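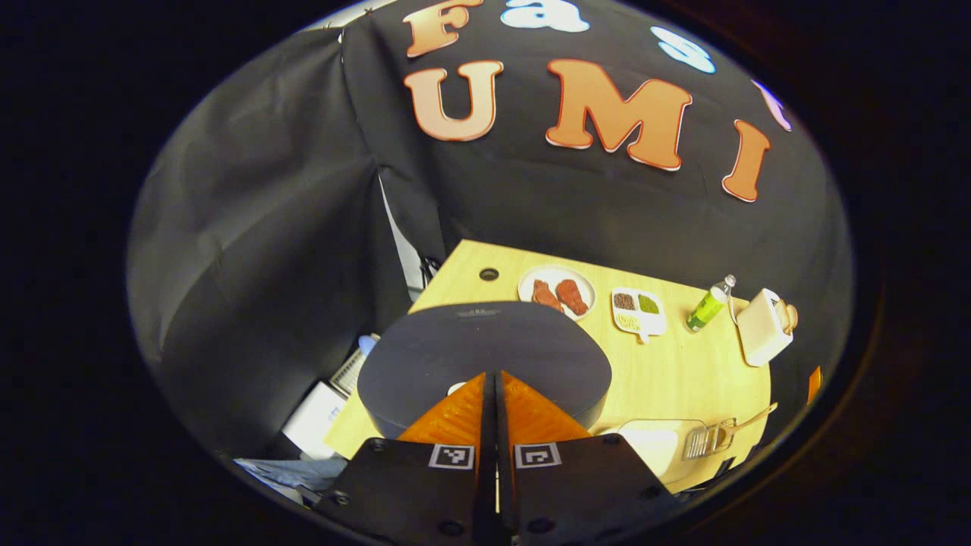
The breakfast table at Oddale, with the lettering on the black cloth behind it.

Flomunero breakfast table project
Progress report to the Đặng Fund, 22nd August

This report covers the period from January to now. The fund asked us for two things at the outset: a breakfast table that can be laid out the same way each time, and some sign that people who spend a session at it go home and eat a better breakfast. We have the first. I would be careful about claiming the second.

1. The table

The layout is settled. We started with a much longer list of items and cut it back, mostly for reasons of storage and cleaning. What stayed is a light wood table, the toaster with its two slices of white bread, a plastic bottle with a green label and a white cap, a small white plate with two pieces on it, and the divided tray. The black cloth goes up behind. The cloth creases badly however it is folded, and the cutout letters have to be lined up again whenever it is rehung. We asked for a stiffer backing in the original budget and were turned down. I would ask again.

The divided tray has been the most useful single purchase. It keeps three dry foods apart in one small dish, and visitors ask about it more than they ask about anything else. Whether they ask because they want to cook beans in the morning, or because it is pretty, we can't say from the comment sheets.

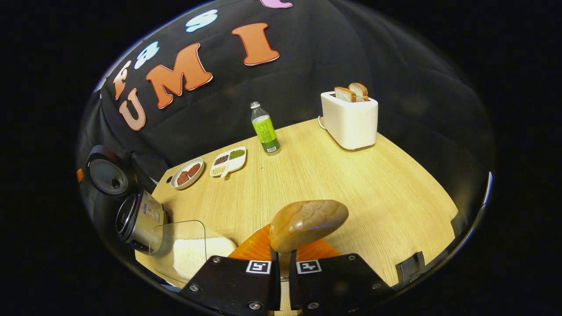
The bread gets less attention than we planned for. The session notes assume that white bread will start a conversation about whole grain. In practice most groups take the bread for granted and go straight to the bottle, wanting to know how much sugar is in a green drink. Our session leaders were not given an answer to that in the notes. A revised page is being written.

2. Attendance and feedback

We have 259 completed comment sheets. The large majority are positive, and I would not lean on that. The sheet is handed out at the end of a session by the person who ran it, who then stands there while it is filled in. The question "Will you change your breakfast?" practically answers itself. Of the follow-up cards we mailed out, 7 came back, and two of those were about parking.

Our partner's summary describes this as "strong engagement." I have left the phrase out of our own figures. 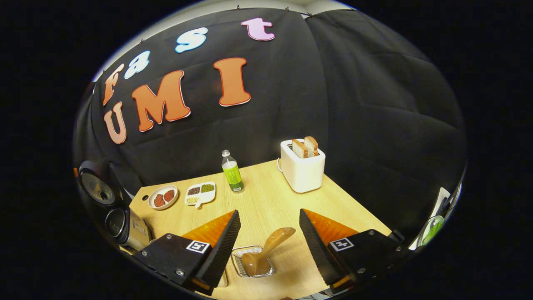

3. Supplies and spending

Skallico supplied the tableware and the cloth. Deliveries were complete but slow, and the first set of clips was too weak to carry the weight of the fabric. They replaced the clips at no charge after the second letter. We have placed no further orders with them, pending a decision on whether the project continues.

Of the grant, $2,000 is unspent. Most of it was set aside for a second table. I don't recommend buying one yet – the first is not in use often enough to justify it, and a second would need its own storage, its own toaster and someone to check the cord and plug.

Small point on the furniture: the tabletop marks easily. We tried a cover and it made the table look like a sickroom tray, so we went back to bare wood and a damp cloth.
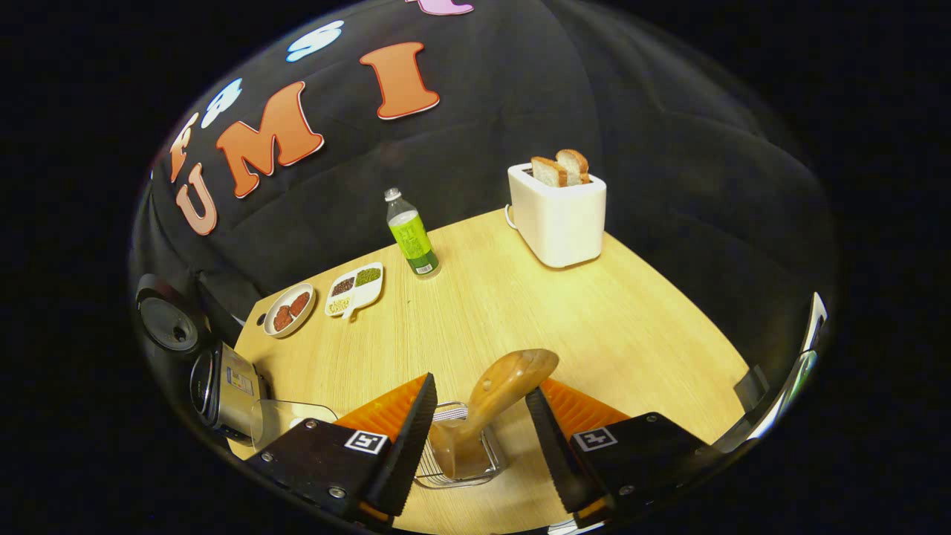
4. What we propose next

Run 4 more sessions with the table exactly as it is now, and change how we ask the questions. Comment sheets would go into a closed box. The follow-up would be a phone call in place of a card, and it would ask what the person ate that morning, with no mention of us until the end.

If those calls show no difference from people who never came, we would sooner report that and return the balance than extend the project on the strength of the comment sheets. We would need the fund's agreement to the new wording before the next session is booked. The draft questions are attached, along with the receipts and the storage quote from Oddale.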